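The Fork Drawer
Why so many families are eating with silverware that was never meant to match

12 Dec 2025

Dalva Fontes keeps her good silverware in the same drawer as her bad silverware. There is no good set in a velvet box, and there hasn't been one since her mother's was split among four children. Her share was three dinner forks, a soup spoon, two butter knives and a serving piece that she has never been able to name. She uses all of it, most days, for eggs.

"My sister got the box," she said. "I got the stuff that was in the dishwasher that week."

Fontes runs a shop called Enia on the ground floor of a former bank, where she sells used flatware by the piece. At last count she had 4,000 pieces in stock. They sit upright in coffee cans, sorted by type and then by length, with the pattern name written on masking tape when she knows it. Most of the time she doesn't. A teaspoon is two dollars. A dinner fork is three. Ladles are priced on the spot.

Ten years ago a shop like this would have lived off replacements. A customer broke up a set, lost two forks to the garbage disposal or a picnic, and came in with a sample in a plastic bag. Those customers still come. But Fontes says the larger part of her trade is now people who are setting up a kitchen and want one fork they like, then another fork they like.

The matched set is a fairly recent idea for most households. Through much of history a person traveled with a knife and perhaps a spoon, and the fork came late to ordinary tables. Silver plating made in factories brought the look of wealth to middle-income homes in the nineteenth century, and makers answered with ever more specialized pieces. There were forks for oysters, strawberries, sardines and pie. A full service could run to well over a hundred pieces, and it needed a chest, a polishing cloth and somebody with the time to use it.

Stainless steel ended a lot of that. It was cheap, it didn't tarnish, and it could be left in the sink overnight.
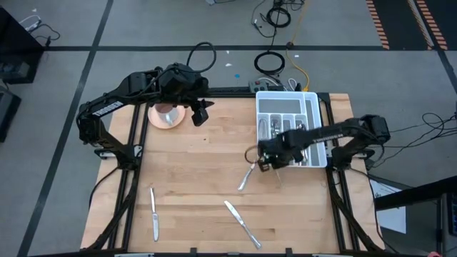 A round plate with a small utensil on it, two table knives and a filled cutlery tray on a butcher-block top.

What remained was the number. Flatware is still sold in most stores as a service for four, eight or twelve, with five pieces to a setting. Akihiko Ebihara thinks this number is the real trouble. He spent most of his career designing tableware for other companies and now consults for Kobori, a small maker that sells open stock, meaning any piece in any quantity.

His argument is simple. People do not wear out their silverware evenly. Teaspoons vanish first. They go to work with yogurt, they get used to open paint cans, they go out with the trash. Dinner forks go next. Salad forks hold steady, and the big soup spoons outlive everybody. After a few years a household that bought a service for eight has eight tablespoons, six forks and two teaspoons, and somebody is stirring coffee with a butter knife.

Last year Kobori asked its customers to empty their drawers and write down what was in them. It got 352 replies. Ebihara is careful to call it a survey of people who already care about forks, so he doesn't make large claims for it. Still, 697 teaspoons were reported missing from sets whose owners could remember the original count. Hardly any of the people who answered had bought a new set to make up the loss. They had borrowed from a parent, picked up a handful at a yard sale, or gone without.

"They told us they were ashamed of the drawer," Ebihara said. "Then they told us which spoon was their favorite, and it was always an odd one."

The favorite spoon came up in almost every conversation I had for this story. Mine is a dessert spoon with a long, plain handle and a slightly flattened bowl. I believe it came from a cafeteria. My husband prefers a heavy one with a pattern of wheat on the end, which I find hard to hold. We have been married a long time and have never reached for the same spoon.

Weight explains part of this. A fork that balances just behind the neck feels steady. One that is heavy in the handle will slide off the plate when you set it down. Thickness matters too, and so does the finish on the edges. Inexpensive flatware is stamped from flat sheet, and the edges between the tines may be left rough. Run a thumbnail between the tines before you buy. If it catches, your lip will notice.

The numbers stamped on the back are worth learning. 18/10 means 18 percent chromium and 10 percent nickel. 18/0 has little or no nickel, costs less, and is more likely to spot or rust in a dishwasher. A magnet will usually stick to 18/0 and will usually not stick to 18/10. Knife blades are often a different, harder steel, and they may pit before anything else in the drawer does.

Mixing works best when one thing is held constant. Fontes tells customers to choose either a length or a finish. Forks of the same length can have five different handles and look fine in a row. Mirror-polished pieces from five makers will get along if they are all polished. Trouble starts when a big brushed fork sits next to a small shiny one, and then the small one looks like it belongs to a child.

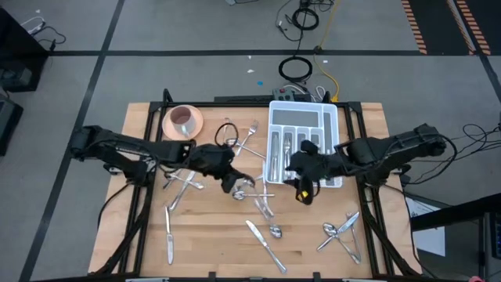

The other trouble is storage. A drawer insert made for a set has one slot per type, each sized for that type, and old pieces are often longer than new ones. Fontes had a customer who cut the divider out of a molded tray with a bread knife so that her grandmother's dinner forks would lie flat. An expandable tray solves this for less effort. So does a pair of loaf pans, which is what Ebihara uses at home.

Silver plate needs a little more thought. It can share a drawer with stainless, but it should not share a dishwasher basket, where contact between the two metals can leave marks on the plate. Rubber bands should be kept away from it altogether, as the sulfur in rubber darkens silver fast. Using it is the best care there is. The fork that goes to the table every night rarely needs polish.

There are holdouts for the full set, and some of them are young. The Lostetti outlet store, two blocks from Enia, sells boxed services and does well with them in August, when students are moving into apartments. A box is quick. Everything in it fits the tray, and it can be left behind in the spring with no hard feelings. Fontes buys a fair amount of it back from thrift stores the next year.

She also buys from estates, and this is slower work. The family has often kept a complete service in its chest for decades and expects it to be worth a great deal. Sterling has its metal value. Plate, in most patterns, has very little. She recently looked at a service in a pattern called Sido, every piece still in its sleeve, and offered less than the owners had paid for the chest. They took it home again.

The largest lot she ever bought was from a closed banquet hall. It came to 1,008 forks, all the same, in dish racks, and it took her two trips in a borrowed van. She expected caterers to want them. A few did, but most have gone out the door in ones and twos, to people who liked the weight.

She has kept four of those forks for herself. They are in the drawer with her mother's three, and they are a little too long for the tray, so it doesn't quite close.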